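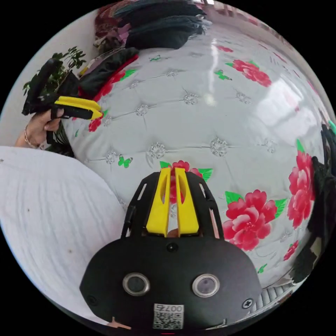
Gripper, patterned surface behind.

17/06/2019

Glue tests, second batch. Carried on with the hide glue from the Hanby tin and the fish glue Yuzhen Deng ordered in April. Same joint as before, end grain to long grain in beech, clamped overnight. Glue pot held at 57 degrees. It drifted up while I was on the phone to Lemthorpe about the veneer, so I threw that lot out and mixed again.

Broke the hide glue pieces first. Best one went at 1173 newtons, and the break ran through the wood on one side. The worst gave 642, a clean pull with shiny glue left on both faces. I think I was slow getting the clamp on and it had already skinned over. Marked it as doubtful but left it in the table.

Fish glue is easier to work with. Plenty of time to shuffle the pieces about. Squeeze-out wiped off with a damp rag and left no stain that I could find under the lamp. Not broken any of these yet, they want another day in the clamps.

Yuzhen thinks the beech is too dry and we should leave the next lot of offcuts in the store for a week before cutting. Fair point. The moisture meter needs a new battery, so no readings today.

To do:
Break fish glue joints, same rig, same speed.
Recut 2 hide glue pieces to replace the doubtful one and a spare.
Ask Dritby if they still sell the finer pearl glue.
Lid for the pot. The foil keeps blowing off when the door opens.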